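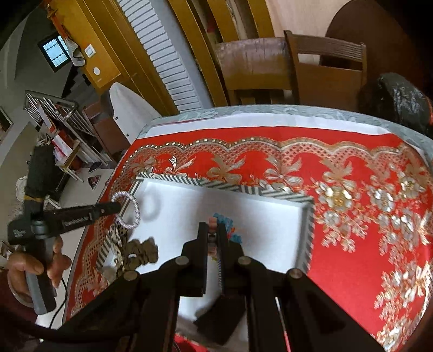
How old is the feast of St Jenance at Somley?

The oldest mention I can find is in a churchwardens' account from the reign of Charles II, and the claim on the church noticeboard that it goes back to 941 has no document behind it that I have been able to see.

Notes for the talk, Branwen Ifans. Forty minutes with the handout, thirty without. Water on the lectern first.

OPENING

Start with the noticeboard. Read it out slowly: "Feast kept on this spot without a break since 941." Ask who believes it. Wait for hands. Last time about half the room went up, and the vicar's went up halfway.

Say early on that I go to the feast and like it. I have carried the banner in the rain. Liking a feast and believing its date are separate matters, and people get cross if they think I've come to take it away from them.

Then the three claims I want to look at:
- that Jenance lived in the sixth century and founded the church
- that the feast has been kept since 941
- that 4,000 pilgrims came in the Middle Ages "every year"

WHO WAS JENANCE?

Short answer for the impatient: we don't know. There is no medieval Life. There is a name in a place-name, and a name in a list of church dedications copied by a clerk who was not careful with his vowels. He spells it two ways on the same leaf.

The story everyone in Somley knows (the hermit, the stolen cow, the spring that ran white) is first told in Hopkin's pamphlet, which is Victorian. Hopkin says he had it "from an old man of the parish". He doesn't name the old man. He doesn't say how the old man came by it either.

The cow. Stolen cows, returned cows and cows that give milk without end turn up in saints' stories all over Wales, Ireland and Brittany. Hopkin owned books full of them. His library was sold after his death and the sale list survives: 2,000 volumes, with a whole page of saints. I am not calling him a liar. I think he met a gap and filled it with what was on his shelves, and he may well have believed every word.

PAUSE HERE. Somebody will ask about the carved head in the porch. It is a head. It has no name on it. Move on.

THE DATE

Where does 941 come from? I spent most of a winter on this and I'll try to keep it to five minutes.

Hopkin does not give it. His first edition says "from time out of mind". The second edition says "since Saxon times". Odd phrase for where we are, but leave that. The year itself first shows up in the Grametti calendar, a printed almanac of saints' days that sold well in parish bookshops between the wars. The entry for Jenance is one line long and ends with "941" in brackets.

Look at the entries on either side. Every one ends with a number in brackets. In the front of the book, in very small type, it says these are the compiler's running numbers. The last one in the book is 1,048, and if that were a year we'd have to believe that saints stopped turning up eighteen years before Hastings, in alphabetical order.

(Let them laugh. Don't rush this bit. Hold up the photocopy.)

So my view is that somebody took entry number 941 for a year, painted it on a board, and it has been repainted ever since. I can't prove who. The parish magazine has the year by the time of the new roof appeal, when an ancient feast would have been handy. That last part is a guess and I should say so out loud.

Be fair: could there be an older source that gives the same year by chance? Of course. Kenza Lamrani went through the diocesan papers for me and found nothing, but she points out that the box for our deanery has water damage and two missing bundles. Missing bundles prove nothing for either side. People have leaned on them rather hard.

THE PILGRIMS

The number is in the church guide. The guide gives no source. I wrote to the author, who told me he took it from the guide before his. That one says "many". I think the trail stops there.

Think about the place. One well, one lane, a church which seats a couple of hundred if they breathe in. A crowd of that size needs feeding, and it leaves marks: offerings in the accounts, quarrels about ale, a bishop who wants his share. Big pilgrim churches leave paper because money makes paper. We have no offerings book, no quarrel and no greedy bishop.

What we do have is the Charles II account: bread and candles "for Jenans day", and a payment to a man for clearing the path. I'm very fond of that line. It shows a feast small enough for one man to clear the way to it. It also shows that people still kept the day after the Reformation, which was supposed to have put a stop to that sort of thing, and I'd put it on the noticeboard tomorrow if they'd let me.

OBJECTIONS I ALWAYS GET

"Absence of evidence is not evidence of absence." True up to a point. If a thing would normally leave records, and the records next to it survive, the silence counts for something. How much is arguable, and I'll argue it.

"Folk memory is very long." Sometimes. Ask for a case where it has been checked. Folk memory in Somley puts the great flood in three different reigns.

"The church calendar must have had a reason for including him." Calendars copy one another. A local saint gets in because one collector liked the name, and after that he's in all of them. His day moved from spring to autumn in one version, which I take to be a printer's slip, and two parishes now keep it in autumn and defend it warmly.

"Does it matter?" I used to have a grand reply to this. These days I say that if we tell children a date, it should be one we can stand behind.

IF TIME

The well. It was rebuilt, and the stone with the cross on it came from the old school wall. Skip if we started late.

CLOSE

Read the bread and candles entry in full, original spelling. Mention that the account book can be seen at the record office but you must book ahead, and they shut for lunch. Handouts by the door. Sit down before anyone brings up the carved head again.

Last updated: April

Comments

Margaret T.
I was at the Tuesday talk. Enjoyed it, but I still think you are too hard on Hopkin. My grandmother told the cow story and she never read a pamphlet in her life.

Branwen Ifans
Thank you Margaret. Do you know roughly when she was born? The pamphlet was read aloud in the school for years, so she wouldn't have needed to read it herself. I'd like to be wrong about this one.

deanery_dave
We keep him in autumn and we are not moving.

P. Rowlands
Is the photocopy of the Grametti page on the handout? Mine only had the one side printed.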